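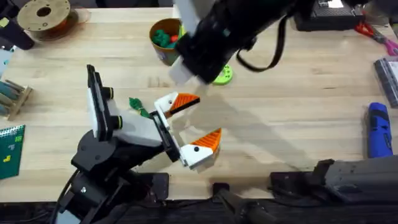 Unit 4: Timber as a Material for Furniture and Interiors

Course handout
Module tutor: Pauline Wragg
Workshop supervisor: Dennis Bellamy

4.1 Scope of the unit

This unit introduces the properties of solid timber that matter most to the designer of tables, benches and shelving. Students should read it before the first workshop session on Saturday and bring a printed copy with them. Sheet materials are dealt with in Unit 5 and are mentioned only in passing.

By the end of the unit, students will be expected to identify the main cuts of a board, to estimate movement across the grain, and to justify the choice of a finish for a stated use.

4.2 Grain and figure

The word grain is used loosely in the trade. For the purposes of this module it refers to the direction of the wood fibres along the length of the trunk. The pattern seen on the face of a board is properly called figure, and it depends on both the tree and the way in which the log was sawn.

A knot marks the place where a branch joined the trunk. The fibres flow round it, and a plane may tear the surface where they change direction. Small, sound knots are usually accepted in domestic work. Loose knots should be cut out or filled. A supplier's grading sheet will state which kinds are allowed, but grades differ from one supplier to another and the sheet must always be read in full.

4.3 Moisture and movement

Timber takes up moisture from damp air and gives it off in dry air. As it does so it swells and shrinks, chiefly across the grain. Movement along the length is so slight that it may be ignored in furniture.

A flat-sawn board moves more across its width than a quarter-sawn board of the same species. Wide tops are therefore commonly built up from several narrow boards glued edge to edge. Opinion is divided on whether the growth rings should alternate from board to board. Sheila Mapplebeck's lecture in the spring term set out both sides of the question, and her slides remain on the module page.

Worked case. A top 2000 mm long and 400 mm wide is to be fixed to a steel underframe. The designer has proposed screws through plain round holes on both long sides. The length presents no difficulty. Across the width, however, the top will change size with the seasons, and fixed screws may cause it to split or cup. The proposal should be amended as follows:

1. Keep the round holes along one long side only, or along the centre line.
2. Cut slots at all other fixing points, with their length running across the grain.
3. Fit washers and tighten the screws so that the top is held down but can still slide.

Students should note that a surface finish slows the exchange of moisture but does not stop it. Both faces of a top should receive the same number of coats. Finishing the upper face alone is a frequent cause of cupping in student work.

4.4 Finishes

Oil is easy to apply and easy to repair. It gives modest protection against spills and must be renewed from time to time. Hard wax oil lasts longer and is the usual choice for the Harna bench project. Varnish protects well, but a damaged area is difficult to patch without sanding the whole surface. Soap finish suits pale timbers where a light colour is to be kept – it needs regular care and is seldom suitable for public buildings.

Rags used with oil can catch fire without any flame or spark. They must be laid out flat to dry or placed in the lidded metal bin by the workshop door. This rule applies to all students and staff.

4.5 Coursework

Each student will prepare a sample board and a written report. The board must be 300 mm long and must carry three different finishes, separated by masking tape and labelled on the back. The report should be roughly 400 words and should explain which finish would be chosen for a reading table at the Sedgwick library, with reasons.

Reports are to be handed in through the module page before 4 pm on the closing day shown there. Late work is dealt with under the general rules in the course handbook. Requests for extra time should be sent to Gemma Rudd in the teaching office, and not to the module tutor.

4.6 Preparation for Unit 5

Read the notes on plywood and veneer by Faustine Lebrun, available in the reading folder. Students who have not yet completed the machine safety test must do so before Unit 5 begins.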